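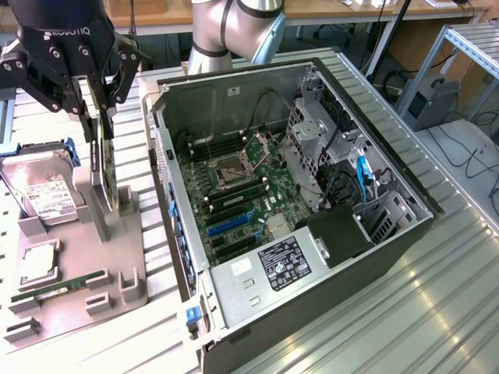

How to Replace the Hard Drive in an Old Desktop and Keep Your Files

By Yaa Amegashie
9/15/23

A desktop that takes several minutes to start, or makes a faint clicking sound while it does, usually has a drive near the end of its life. Replacing it is a job for one afternoon. Most of that time is spent waiting for files to copy.

These steps are for a desktop tower with a 3.5-inch drive and a SATA connector, which covers most home computers from the last fifteen years. My own was a Hendstead tower I bought secondhand. If your machine is a laptop or an all-in-one, the copying part is the same but the case part is different, and you should look up the manual for your model.

What you need

A new drive, the same size or larger than the old one
A USB-to-SATA adapter or dock with its own power supply
A Phillips screwdriver, medium
A small dish for screws
A USB stick, 8 GB or larger
A backup of anything you can't lose

The power supply on the adapter matters. A 3.5-inch drive needs more power than a USB port gives, and the cheap adapters without a plug are made for laptop drives only. They will light up and then do nothing.

Check how much you are storing

Before buying anything, find out how much space you use. In Windows, open File Explorer, click This PC, right-click the C: drive and choose Properties. The number to write down is used space, not capacity. Mine was 590 GB, most of it family video. A 1 TB drive was enough, and I'd have wasted money on anything bigger.

If your used space is small, consider a solid-state drive. It will be a lot quicker at starting up and opening programs. You will need a bracket to fit it in a 3.5-inch bay, and these cost a few dollars.

Back up first

Cloning reads the old drive from one end to the other, and a weak drive can fail during it. Copy your documents and photos to an external disk before you start. Sort out the things that are easy to forget:

Browser bookmarks
Mail stored on the computer
Saved games
Tax software files, which often sit in their own folder outside Documents
License keys for programs you paid for

I had 3000 photos in a folder on the desktop that my backup program had been skipping for years. Open the backup and look through a few folders. Open some files too.

If Windows uses BitLocker or device encryption, save the recovery key on paper or on another device. You may be asked for it the first time you start up with the new drive.

Clone the drive

1. Connect the new drive to the adapter, plug in the adapter's power, then plug the USB cable into the computer. Use a USB 3 port if there is one. They are often blue inside.

2. If Windows asks to format the new drive, click Cancel. The cloning program will take care of it.

3. Install your cloning program. Many drive makers offer a free one for their own drives. I used Petkov, which is plain to look at but easy to follow. Use it to make a rescue stick as well — this is what the USB stick is for.

4. Choose the old drive as the source and the new one as the target. Check these twice. Everything on the target is erased. If both drives are the same size, go by the model number.

5. Select the whole disk, including the small partitions with no letter. The computer needs them to start.

6. Turn off sleep mode in Windows power settings, close your other programs and start the clone.

Mine took almost 5 hours. The progress bar sat still for long stretches, and this was normal. If the program stops with a read error, run it again with the option to skip bad sectors. You may lose a file or two.

Swap the drives

1. Shut down the computer. Don't use Restart or Sleep. Unplug the power cord and hold the power button for ten seconds.

2. Remove the side panel. Touch bare metal on the case before you touch anything inside, and do it again every time you come back to the job.

3. Take a photo of the cables with your phone.

4. Unplug the two cables from the old drive. Pull on the plugs, never on the wires. Some data cables have a metal clip that has to be pressed in.

5. Remove the old drive. It will be held by screws or in a plastic caddy that slides out when you squeeze the sides.

6. Fit the new drive facing the same way. Don't force the screws, which should turn easily with your fingers at first.

7. Reconnect both cables. The plugs are L-shaped and only go in one way.

Leave the side panel off until you have tested it.

Start it up

Plug in and turn on. The first start may be slow. If you get a message that no boot device was found, turn off, unplug, and push both cables in again. If that doesn't help, go into the BIOS (usually F2 or Delete at startup) and set the new drive as first in the boot order. As a last step, start from the rescue stick and run its boot repair.

If you bought a larger drive, the extra space may show up as unallocated. Open Disk Management, right-click the C: partition and choose Extend Volume. When that choice is grayed out, a recovery partition is in the way, and you'll need a partition program to move it.

The old drive

Label it with the date and keep it in a dry drawer for at least a month. After that, wipe it or take it to an electronics recycler that destroys drives. Mine went into the box with the spare SATA cables.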